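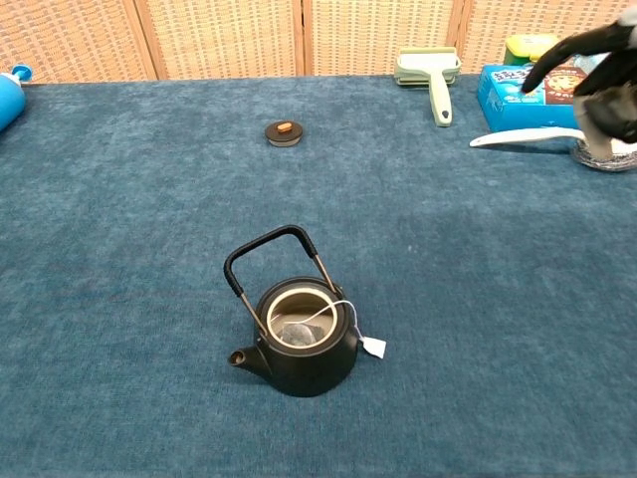

Do I need experience in the games industry to take part?

Most of our testers have none. We are looking for people who play action role-playing games at home and can tell us in plain words what they thought of a level.

Call for playtesters: Loris expansion

Tokley is a small studio making computer games for PC and console. Our dungeon crawler Loris came out in April, and its first expansion, Pulside, is now far enough along to be played from start to finish. We need 64 playtesters for it.

The expansion adds a flooded city, a new playable character (the Bellringer) and a reworked loot system. The loot is the part we are least sure of. In the present build, rare items drop too often in the early districts and then dry up, and we want to see how that feels to people who haven't been staring at the numbers for months.

What you will do

You will play two sessions at our office on Sandberg Street, each lasting three hours with a break in the middle. The first covers the opening districts. In the second you can start from your own save or from one we have prepared with a stronger character. After each session you fill in a written form and talk to one of the designers for a few minutes. We record your screen and your controller inputs. We do not record your face or voice.

Who can apply

You must be 18 or over and able to get to the office on both days. You should have finished at least one action role-playing game, on any difficulty. You don't need to own Loris. Please don't apply if you work for another games developer or publisher, or if you write reviews for payment.

We have places for people who play with one hand, use remapped controls or rely on subtitles and larger text. Tell us on the form what you use and we will set up the machine before you arrive.

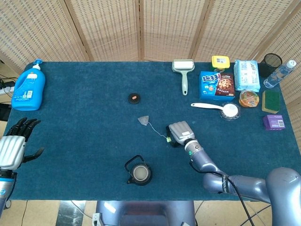 Payment and expenses

Testers are paid for both sessions by bank transfer after the second one. Local bus and train fares are refunded if you keep your tickets. You will also get a copy of Pulside on release, and your name in the credits if you want it there.

You will be asked to sign a confidentiality agreement before you play. It ends on the day the expansion goes on sale.

How to apply

Fill in the playtester form on our website by Oct 28, 2022. List the games you have played most this year and the platform you play on. Leif Magnusson, who runs testing, will reply to everyone by email, including those we can't fit in.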